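Looking after wooden drawers and dresser tops

Old drawers stick for dull reasons: damp air, dry runners, a loose bottom panel or too many jumpers. Most of it can be put right in an afternoon with a candle, some fine sandpaper and a screwdriver. Start by emptying the drawer completely and taking it out.

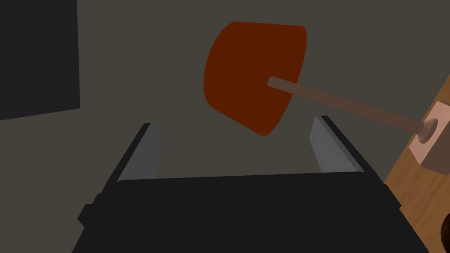 TALLINE, August

Summer is the worst time for sticking. Wood takes up moisture and swells across the grain, so a drawer that ran well in March can jam at the end of August. Don't plane anything yet. Leave the drawers out in a dry room for two days and try them again. If you plane them while they are swollen they will rattle all winter.

If a drawer still binds, look for shiny patches on the sides and on the lower edges. Those are the places that rub. Sand them lightly with 180 grit, along the grain, and wipe off the dust. Then rub a plain white candle over the same places and over the runners inside the carcass. Soap works too but it draws damp, and I have stopped using it. Never use cooking oil, which goes sticky.

Number the drawers in pencil on the back before you take them out. They look the same size and often aren't.

Loose bottoms

A bottom panel that has dropped out of its groove will drag on the rail underneath. Turn the drawer over and check for the small nails or screws at the back edge. Take them out, push the panel forward into the groove at the front and put them back in. Don't glue the panel. It needs room to move, and a glued one will split sooner or later.

Knobs

A knob that keeps turning usually has a worn hole. Dip a matchstick in wood glue, push it into the hole, snap it off level and screw the knob back in. Leave it overnight before you pull on it. For knobs held by a bolt from inside, a small fibre washer behind the nut is enough. The ironmonger in Plerkau sells them loose from a tray, or did when I last went.

Smells

For a musty drawer, wash the inside with warm water and a little white vinegar on a well wrung cloth, then stand it on end by an open window. Bicarbonate of soda in a saucer helps if the smell is faint. If it's old tobacco you will probably have to seal the bare wood with shellac. Two thin coats, and don't shellac the runners. 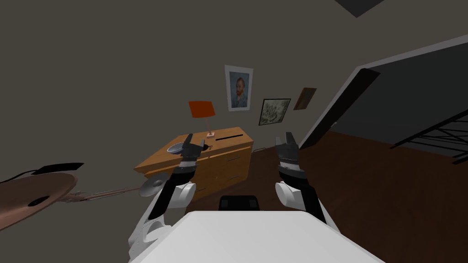
The top takes more wear than the drawers do. Anything metal or pottery that stays on it should have felt underneath, and it's worth lifting things now and then to dust under them. Grit does the scratching, more than the weight. Cut the felt slightly smaller than the base so that it doesn't collect fluff.

White rings come from heat or damp in the finish and will often shift with a paste of salt and olive oil, rubbed gently for a minute or so and wiped clean. Black rings have gone into the wood itself and need oxalic acid, gloves and some patience. Try either one on the back edge first.

For ordinary cleaning a barely damp cloth followed by a dry one will do. Wax twice a year. Put on less than you think, leave it for 15 minutes and buff with an old cotton pillowcase. Spray polish with silicone in it makes later repairs difficult, so read the tin.

Floors that slope will make a drawer creep open. Put a level on the top, front to back, and slip a thin piece of card under the front feet until the bubble sits right. Check side to side while you are down there.

Ilse Prins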